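The household league gives every club the same virtual house and the same job: get a simulated robot to find things, pick them up and put them where they belong. These tips come from our practice nights at the Rivmont club. Most of them would serve anyone tidying a real room.

## Clear the floor first

Run the floor pass before anything else. We used to start with tabletops and lost points every time the base had to back out past something it hadn't mapped. Drive the open floor in long straight lines, then go back for the edges. Keep the speed low near furniture with a dark base, as the depth reading gets patchy there. 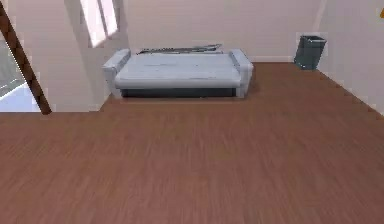
Save the map as soon as the floor pass ends. A crash later in the run costs 18 points, but a saved map lets you restart from the last room instead of the front door.

## Bins and bathrooms

Give every bin its own name in your object list, with the room in it. "Bin" by itself will send the robot to whichever one it saw last. Do the same for doors, and note which way each one swings. Set the drop height just over the rim – 30 millimeters works for light trash.
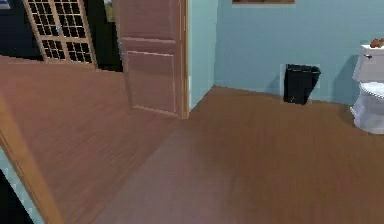 Kai Görtz wrote in to say that his team does the bathroom last, whatever the map suggests, and that a door left half open cost them more time than any bin. He would add a second look at the door angle before driving through.

We tried that in March and kept it. The second look is short, and you can skip it for rooms with no door.

## Tables

Pick the object nearest the edge first. Approach from the side where you can see the table leg, stop, and look again before you reach. Round items roll, so close the fingers slowly and lift straight up.

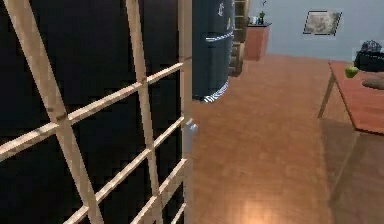
*Table practice: green apple near the edge of the tabletop.*

If the grasp fails twice, move on. Our planner, Cluleo, will keep trying forever unless you set a limit.

## Large plain surfaces

Big areas of one color give the tracker very little to hold on to. Pick one object with clear edges and steer by that. Turn the exposure down if white areas wash out.
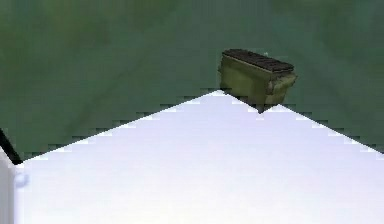

Write down which object you used, because the next driver will need it. We keep a paper log by the keyboard with the run number, the start room and the steering object. Run 29 is the only one missing, so if you have that sheet, please put it back in the binder.

Limit each practice run to 400 seconds. Longer runs fill the disk, and the logs have to be copied off before the next pair can start.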